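## Lime render on the Plutstead bale cottage

The second coat went on the north and west walls in January, at the hottest and driest end of the season, and the shrinkage cracking was worse than on the first coat. Most of it is hairline. Two patches beside the kitchen window were hollow when tapped and have been cut back to the scratch coat.

Mix for the second coat was one part lime putty to 2.5 parts sharp sand by volume, with chopped straw left out. Thenmozhi Sundaram has since sieved the sand from the Sultow pit and found it short of coarse grains, so the remaining walls will get a blend with washed grit. Coat thickness stays at 10 to 12 mm. Walls are to be misted the evening before and again at 6 am, and no render goes on after 11 am while the weather holds.
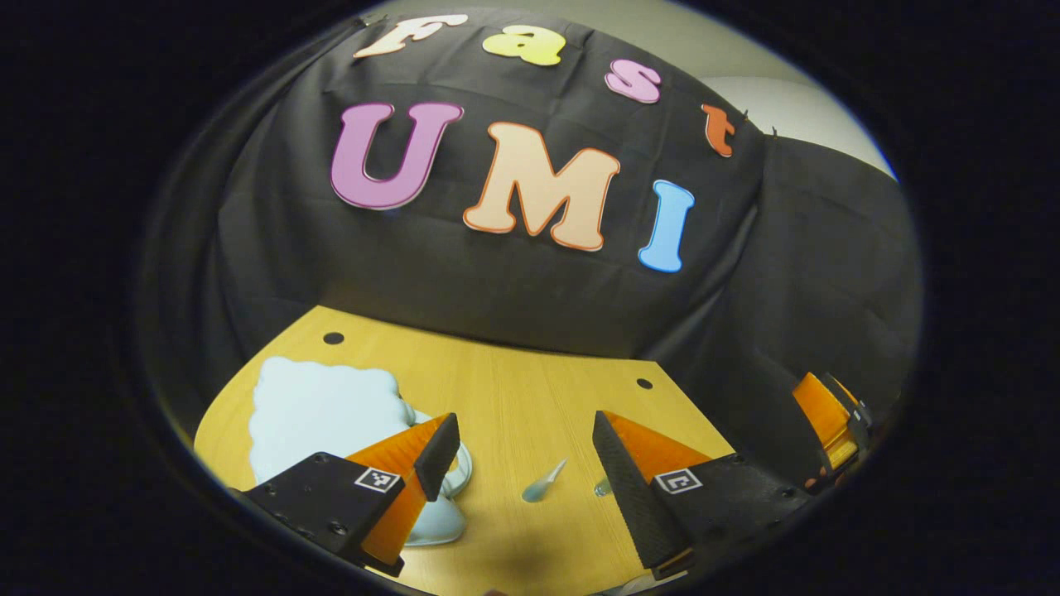

### Shading and curing

Hessian hung 70 mm clear of the wall performed better than hessian laid against it, which dried out by midday and marked the surface. Tarek Ait Ali has fixed battens under the eaves so the cloth can be moved along as each bay is finished. Keep it damp for the first week, then leave the wall shaded for another two.

Bale moisture readings were taken at 400 mm and 1000 mm above the footing, before and after the coat. The upper points are back to where they started. The lower points on the west wall are still high, and Loubna Lamrani wants them under 15 per cent before the limewash. She will leave the probe in the tool chest for anyone on site in the meantime.

### Materials

Putty on hand is about 2 tubs, enough for the east wall and the window reveals. Fadime Coşkun is ordering more through Paredes, along with stainless mesh for the lintel joints. Please return the hawks and the long darby to the trailer, and rinse them first.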